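ドラム式まわりの洗濯について、よく届く質問をまとめました。メーカーの宣伝文句はあまり信用していない人間が書いています。そのつもりで読んでください。

## 洗濯のよくある質問

### Q. 洗っていないとき、扉は開けておくべきですか?

開けておきます。「閉めたままでも乾く構造」という説明をどこかで読みましたが、うちのゴムパッキンは納得していないようで、閉めきった週はきっちり臭いました。全開にできる場所がなければ、こぶし一つ分の隙間でもかまいません。小さい子どもや猫がいる家では話が別です。そこは換気より閉めるほうを優先してください。
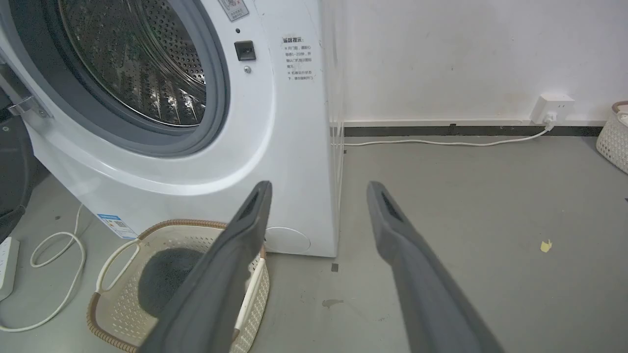 パッキンは、ひだの奥を指でめくって拭きます。糸くずと髪の毛がたまるのはたいてい下側です。専用クリーナーは要りません。固く絞った布で足ります。

### Q. 「槽洗浄シート」は効きますか?

Prillumの24枚入りを使いきりました。3,228円です。使う前と後で違いがわかったかと聞かれれば、わかりませんでした。香りはつきます。香りがつくことと汚れが落ちることは別の話でしょう。いまは取扱説明書どおりの槽洗浄コースに戻しました。

### Q. ぬいぐるみやふわふわした小物は洗えますか?

まず洗濯表示を見てください。表示がないものについて「ネットに入れれば何でも大丈夫」と書いてあるサイトは疑ってかかるのがいいと思います。中綿が片寄ったら、家ではまず元に戻りません。

黒と白の毛足が組み合わさったものは、とくに色移りが心配です。濡らした白い布で黒い部分を軽く押さえ、色がつくようならやめておきます。
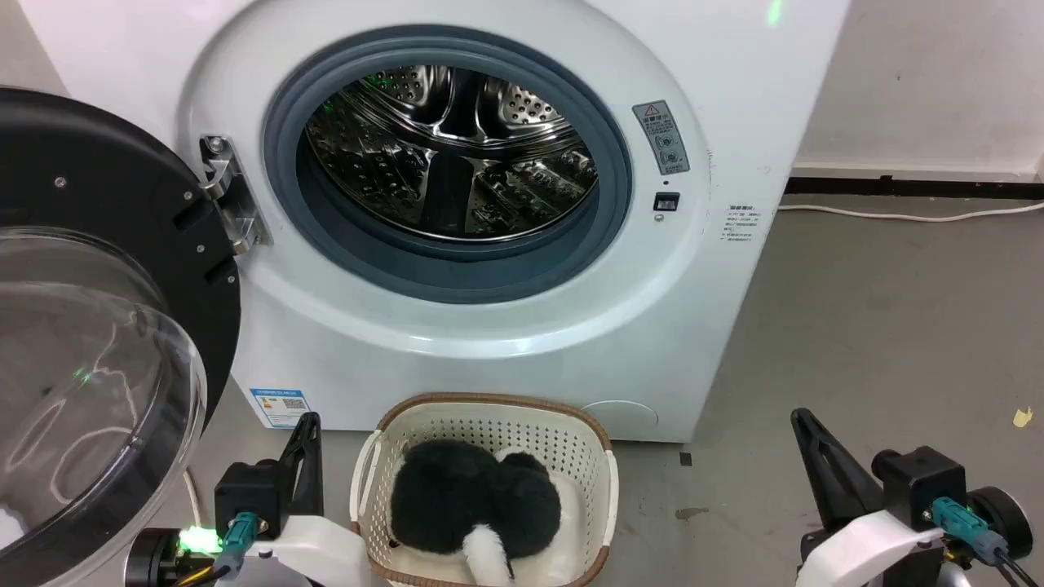

洗うと決めたら、弱水流、短めの脱水、乾燥機能はなし。Brokumの「ふんわり乾燥ボール」も試しましたが、毛足の立ち方に差は感じませんでした。陰干しのあと、手でほぐすほうが早いです。

### Q. 洗濯かごは高いものを買う意味がありますか?

あまりないと思います。Ledaの620円のかごと、Patwaryの1,000円を超えるかごを並べて使いましたが、洗濯物を運ぶという仕事に差は出ませんでした。見るのは次の点くらいです。

- 扉を全開にしたまま、投入口の前に置けるか
- 側面に穴があって風が通るか
- 持ち手に指が四本入るか
- 縁に引っかかりがないか(ニットが泣きます)

「抗菌」の文字は、私は判断材料に入れていません。湿ったタオルを一晩入れておけば、どのかごでも臭います。

### Q. かごの中の商品シールは、はがすべきですか?

好みです。ただ、湿った衣類を入れるなら早めにはがしたほうが、糊が残りにくい気がします。ドライヤーで温めるときれいに取れるという話は、半分くらいしか当たりませんでした。
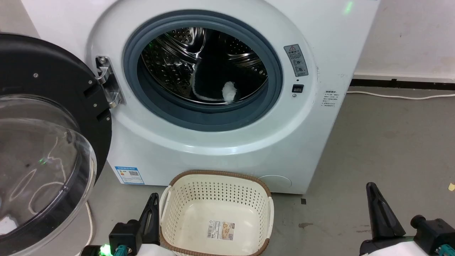

残った糊には食用油を少しなじませ、台所用洗剤で洗い流します。油が残ると今度は服につくので、すすぎはしつこいくらいに。

### Q. 靴下が片方だけ消えます。

洗濯機が食べるという説には賛成しかねます。ドラムの底、パッキンのひだ、それから大きな洗濯物の内側。布団カバーの角を裏返してみてください。取り出したあとにドラムを手で一回まわすだけでも、見落としは減ります。

### Q. 排水フィルターは毎回掃除しないといけませんか?

頻度は機種の説明書に従ってください。開ける前に水抜きが必要かどうかも、機種で違います。動画で見た手順をそのまままねて、床を水浸しにしたことがあります。夜の11時でした。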